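Skalik Household Waste Sorting Study
Progress report to the Hagedorn fund, second period

Work in this period covered the tabletop sorting task: small, light packaging waste placed on a plain surface and cleared into a tray. The aim remains a tested set of items and a written procedure that Skonstead can use for its sorting trials next year.

1. Table and layout

The layout was fixed in November and has not changed. The table is white and rectangular, with a smooth top. The blue tray stays at the left end, and loose items are laid out toward the center and right. Items are placed by hand before each run and are not lined up with the table edges. The yellow floor line runs behind the table and is kept in place as a walking limit.

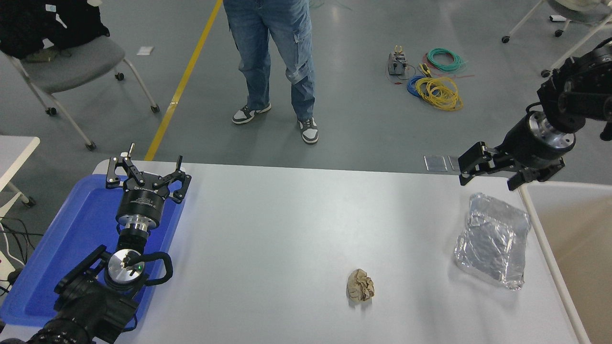 The item set was drawn up from the packaging list in the original proposal. Hard containers were dropped early, as they gave little variation from run to run. The set now leans on paper and thin wrapping, where the shape changes every time a piece is handled.

2. Items

Paper is crumpled by hand into a ball and replaced when it begins to tear. Tan paper was chosen over white for contrast with the table top. Shiny wrapping remains the hardest class to label. Under the overhead lights, wrinkled material reflects unevenly, and clear film and metal foil were confused in the first round of labeling. The label guide has been rewritten to cover both, with a separate entry for pieces that cannot be settled from one view.

3. Runs completed

The plan called for 400 runs by the end of the period. We completed 300. Most of the shortfall came from the label rewrite, during which no new runs were made. Of the completed runs, 91 percent passed the first check without correction. The remainder were returned for relabeling and are still open.

The tray was also reviewed. Its raised rim holds light pieces well, but paper balls tend to collect on one side and have to be spread out by hand before the next run. A deeper tray from Flovitz has been priced — no order has been placed.
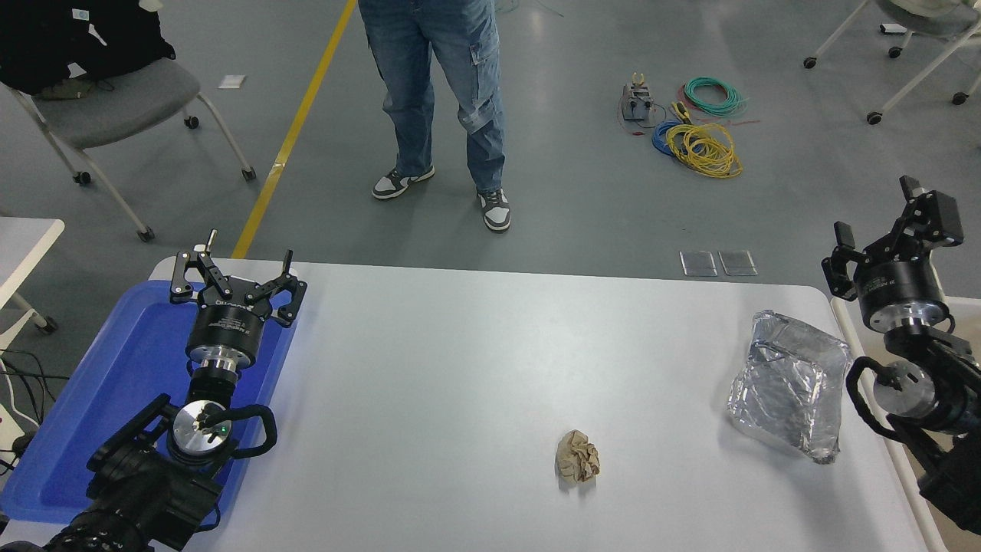 Dwight Tremblay asked, on reading the draft, whether paper and foil should be scored together at all, given that a paper ball keeps its shape and a folded piece of foil does not. He would prefer separate totals in the final report, even if this leaves the foil group small.

We accept the point. Totals will be split by material from the next period onward, and the completed runs will be rescored on the same basis. No extra funds are requested for this.

4. Next period

Finish the outstanding runs.
Close the open relabeling cases.
Rescore by material and send the tables to Skonstead.
Decide on the tray.

Spending is within the approved budget. The unspent portion of the materials line will be carried forward to cover replacement paper and foil.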